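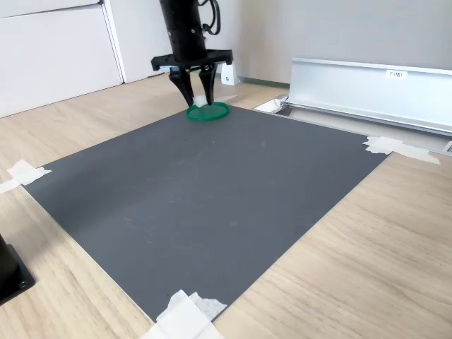
A green dish and a grey mat on one of our tables

About us

Prudusance is a small shop and sorting room in Broltport, and we are mad about small things. Buttons, beads, tiddlywinks, dominoes, dice, game counters, odd bits of mosaic - if it fits in the palm of your hand and somebody once kept it in a tin, we would love to see it!

We started with one very heavy box of mixed pieces bought at a house sale in Urton. It took most of a November to get through, and by the end of it we were completely hooked. There were bone counters in there, a set of dominoes missing only the double four, and a school prize token stamped 1887 that we still have and won't be selling (please don't ask, although people do).

These days we look after more than 400 drawers. Each has a paper label, a sample piece stitched or glued to the front, and a number that matches our card index. Yes, a real card index. We tried doing without it for one summer and lost an entire run of chess pawns.

How we sort

Everything that comes in goes through the same steps. Pieces are tipped out, dusted and put on a plain mat, one tray's worth at a time. Dark grey is our favourite colour for this - pale things show up beautifully against it and the matt surface doesn't glare under the lamps. Shallow dishes go round the corners, and each piece goes into a dish by size first, then by what it is made of. Low rims are best. We had deep bowls to begin with and spent half our time fishing about in the bottom of them.

After that comes matching, the part we enjoy most. Finding the last domino for a set that has been waiting on the shelf for years is a wonderful feeling, and we do tend to shout about it.

Visiting and sending things in

The shop is on Tetteh Row, up the short flight of steps beside the bakery. Come and rummage! The penny drawers are at the front, and there is a table by the window where you can spread out your own collection and compare it with ours.

If you are after a missing piece, post us one that matches, or a clear drawing with measurements in millimetres. We match up to 20 pieces per request free of charge. For bigger lots, say 200 or more, please write first so we can clear a table.

Page last updated May 13, 2024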